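Oda Magnusson ran the whole length of Golitz Lane with her boots unlaced, and she didn't care one bit. The first fruit was in! In April! Her grandfather had always sworn it couldn't be done on the north side of the hill, and he had sworn it loudly, at weddings.

"Hiu-tung!" she shouted over the gate. "Come and look, come and look!"

Hiu-tung Chang came out with flour up to her elbows. She had lent Oda fifty plants the autumn before, a variety called Skina that she'd carried up from the coast in a fish crate, and she had been lying awake over them ever since.

"How many?"

"Three! Well, two. I ate one on the way."

"You ate one?"

"It was glorious – like jam with the sun still in it. I had to stop by the pump and sit down."

Hiu-tung laughed so hard she had to hold the gatepost. Then she wiped her hands, went back for the good plates and a jug of cream, and called up the stairs for old Ayman, who hadn't come down for anything since the snow.

They heard his stick on the top step.

"Are they sweet?" he called.

"Hurry up," said Oda, "or you'll never find out!"

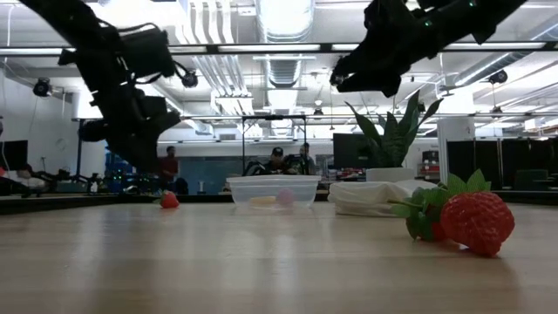 *Two strawberries, one bright red and one darker.*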